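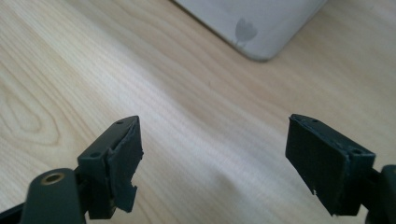 읽는 시간 9분

목재 재료학 입문 강의 노트
4강. 목재와 수분: 함수율, 수축, 변형
담당: Indrek Rebane
실습 조교: Laine Lukoševičius
작성일: 2024-06-13

지난 시간에는 침엽수와 활엽수의 세포 구조를 비교했다. 이번 시간에는 그 구조 안에 물이 어떻게 들어 있고, 물이 드나들 때 목재의 치수가 어떻게 바뀌는지 다룬다. 5강의 접착과 접합은 이 내용을 안다고 보고 진행하므로 계산 문제는 직접 풀어 보기 바란다.

4.1 목재 속의 물

목재 속의 물은 자유수와 결합수로 나눈다. 자유수는 세포 안쪽의 빈 공간, 즉 세포내강에 액체 상태로 들어 있는 물이다. 결합수는 세포벽을 이루는 셀룰로오스와 헤미셀룰로오스의 수산기에 수소결합으로 붙어 있다.

갓 벤 나무가 마를 때는 대체로 자유수가 먼저 빠진다. 이 단계에서는 무게가 줄지만 치수는 거의 변하지 않는다. 자유수가 모두 빠지고 세포벽만 결합수로 포화된 상태를 섬유포화점이라고 한다. 수종에 따라 차이가 있으나 계산에서는 함수율 28퍼센트로 둔다. 교재에 따라 30퍼센트를 쓰기도 한다. 과제에서는 28퍼센트로 통일한다.

섬유포화점 아래로 내려가면 결합수가 빠지면서 세포벽이 얇아지고 목재가 줄어든다. 강도와 탄성계수가 올라가기 시작하는 것도 이 지점부터다. 반대로 섬유포화점보다 위에서는 함수율이 더 높아져도 치수와 강도가 크게 달라지지 않는다.

실제 판재는 겉과 속의 함수율이 다르다. 판재 평균이 섬유포화점보다 높더라도 표면은 이미 그 아래로 내려가 수축을 시작했을 수 있다. 건조 초기에 표면 할렬이 생기는 까닭을 설명할 때 이 점을 반드시 써야 한다.

4.2 함수율의 정의와 측정

함수율은 목재에 들어 있는 물의 질량을 전건 질량으로 나눈 값이다. 분모가 젖은 상태의 질량이 아니라는 점에 주의한다. 전건 질량을 기준으로 하므로 생재의 함수율은 100퍼센트를 넘을 수 있다.

함수율(%) = (건조 전 질량 - 전건 질량) ÷ 전건 질량 × 100

예제 1. 건조 전 질량이 74.8 g인 시편을 103도 건조기에 넣어 항량에 이를 때까지 말렸더니 68 g이 되었다. 함수율을 구하라.
풀이. 물의 질량은 6.8 g이다. 6.8 ÷ 68 × 100 = 10이므로 함수율은 10퍼센트다.

시편은 판재 끝에서 떨어진 곳에서 잘라 낸다. 마구리 쪽은 수분이 빨리 드나들어 판재 전체를 대표하지 못한다. 자른 뒤에는 곧바로 질량을 잰다. 당장 잴 수 없으면 밀봉해 둔다.

현장에서는 전기식 함수율계를 많이 쓴다. 저항식은 핀을 박아 두 핀 사이의 전기저항을 읽고, 고주파식은 표면에 센서를 대고 유전 특성을 읽는다. 저항식은 온도와 수종에 따라 값을 보정해야 한다. 고주파식은 자국이 남지 않지만 밀도의 영향을 받는다. 두 방식 모두 섬유포화점보다 높은 범위에서는 신뢰도가 떨어진다.

4.3 평형함수율

목재를 일정한 온도와 상대습도에 오래 두면 수분을 흡수하는 속도와 방출하는 속도가 같아진다. 이때의 함수율이 평형함수율이다. 상대습도가 높을수록 커지고, 상대습도가 같다면 온도가 높을수록 조금 작아진다.

같은 온습도라도 말라 가며 도달한 값이 젖어 가며 도달한 값보다 약간 높다. 이를 이력현상이라고 한다. 과제에서는 무시해도 되지만 실험 보고서에는 어느 방향에서 평형에 이르렀는지 적는다.

Onirden 실습동의 기록은 16주 동안 한 시간 간격으로 받은 것으로, 상대습도 값이 모두 2,688개다. Ott Dambrauskienė가 정리한 파일을 강의 자료실에 올려 두었다. 난방을 켠 기간과 끈 기간으로 나누어 평균을 내고, 교재 부록의 표에서 각각의 평형함수율을 찾아 둔다. 4강 과제 2번에서 쓴다.

4.4 방향에 따른 수축

목재는 방향에 따라 성질이 다르다. 방향은 세 가지로 구분한다.

섬유방향: 나무가 서 있을 때의 위아래 방향. 수축이 매우 작아 일반적인 가구 설계에서는 무시한다.
방사방향: 수심에서 수피로 향하는 방향. 수축률은 대체로 접선방향의 절반 정도다.
접선방향: 나이테에 접하는 방향. 수축이 가장 크다.

방사방향의 수축이 더 작은 이유로는 방사조직이 수축을 억제한다는 설명이 흔하다. 춘재와 추재의 배열 차이, 세포벽 미세섬유의 배열도 함께 거론된다. 한 가지 원인으로만 답을 쓰면 부분 점수를 준다.

섬유방향 수축을 무시할 수 없는 경우도 있다. 미성숙재와 이상재는 세포벽 미세섬유의 경사각이 커서 길이 방향으로도 눈에 띄게 줄어든다. 이런 부분이 한쪽에만 섞인 판재는 길이 방향으로 휜다.

4.5 제재 방식과 판면의 무늬

판재의 넓은 면이 나이테와 어떤 각도를 이루느냐에 따라 무늬와 수축 거동이 달라진다. 넓은 면이 나이테에 대략 접하도록 켠 것을 판목, 직각에 가깝게 켠 것을 정목이라고 한다. 판목의 넓은 면에는 산봉우리나 아치가 겹친 듯한 무늬가 나타나고, 정목에는 나란한 줄무늬가 나타난다. 첫머리 사진의 밝은색 상판에서는 왼쪽의 둥글게 겹친 곡선이 아치형 무늬이며, 나머지 부분의 결은 그보다 곧다.

무늬만으로 제재 방식을 단정하지는 않는다. 판목이라도 폭이 넓으면 가장자리에서는 나이테가 비스듬히 서서 줄무늬에 가까워진다. 무늬목을 붙인 판에서는 표면의 결과 속재료의 거동이 서로 관계없을 수도 있다. 원목이라면 마구리에서 나이테의 방향을 확인하는 것이 가장 확실하다.

4.6 치수 변화의 계산

섬유포화점 아래에서는 함수율과 치수가 거의 직선 관계에 있다고 보고 다음 식을 쓴다.

치수 변화량 = 처음 치수 × 치수변화계수 × 함수율 변화량

치수변화계수는 함수율이 1퍼센트포인트 변할 때의 치수 변화 비율이다. 수종과 방향마다 값이 다르다.

예제 2. 폭 200 mm인 판목 판재가 함수율 12퍼센트에서 8퍼센트로 말랐다. 접선방향 계수를 0.0025로 할 때 폭은 얼마나 줄어드는가.
풀이. 200 × 0.0025 × 4 = 2이므로 2 mm 줄어든다.

같은 판재를 정목으로 켰고 방사방향 계수가 0.0015라면 줄어드는 양은 1.2 mm다. 여러 장을 폭 방향으로 집성한 상판에서는 각 판재의 변화량을 더한다.

자주 나오는 실수는 두 가지다. 함수율 변화량에 4 대신 0.04를 넣는 경우가 있고, 처음 함수율이 섬유포화점보다 높은데 그 값을 그대로 넣는 경우가 있다. 뒤의 경우에는 처음 함수율을 28퍼센트로 바꾸어 계산한다.

4.7 변형의 종류

너비굽음: 폭 방향으로 휘는 변형. 판목 판재가 마르면 수피 쪽 면이 오목해진다.
길이굽음: 넓은 면이 길이 방향으로 활처럼 휘는 변형.
옆굽음: 좁은 면이 길이 방향으로 휘는 변형.
비틀림: 네 모서리가 한 평면에 놓이지 않는 변형. 나선목리가 있는 목재에서 잘 생긴다.

너비굽음의 방향은 마구리를 보고 판단한다. 나이테가 곧게 펴지는 쪽으로 움직인다고 기억하면 된다. 다만 한쪽 면만 마감했거나 한쪽 면으로만 바람이 통하는 경우에는 양면의 함수율 차이가 더 크게 작용해 이 규칙과 다르게 휠 수 있다.

4.8 설계에서의 대응

원목 상판을 하부 틀에 고정할 때는 폭 방향의 움직임을 막지 않아야 한다. 8자 철물, 홈에 끼우는 나무 단추, 길게 뚫은 나사 구멍을 쓴다. 상판 전체 폭에 걸쳐 가로대를 접착하면 건조한 계절에 상판이 갈라지기 쉽다.

알판은 틀의 홈에 끼우되 접착하지 않는다. 홈의 여유는 예제 2의 방식으로 구한다. 조립할 때의 함수율과 사용 장소에서 예상되는 최고, 최저 함수율을 모두 적어 놓고 계산한다.

도막은 수분이 드나드는 속도를 늦출 뿐 완전히 막지는 못한다. 양면을 같은 방식으로 마감하는 것이 원칙이다.

과제

1. 예제 1의 시편이 전건 상태에서 다시 수분을 흡수해 함수율 15퍼센트가 되었을 때의 질량을 구하라.
2. 실습동 기록에서 두 기간의 평형함수율을 구하고, 폭 600 mm인 판목 집성 상판의 치수 변화량을 계산하라. 계수는 예제 2와 같다.
3. 2번의 상판을 하부 틀에 고정하는 방법을 그림으로 그리고, 필요한 여유를 표시하라.

계산 과정 없이 답만 쓴 것은 채점하지 않는다. 제출은 다음 강의 시작 전까지 자료실의 4강 폴더에 한다. 5강에는 Ojārs Grīnberga의 접착제 강의가 있으니 교재의 접착 단원을 미리 읽어 온다.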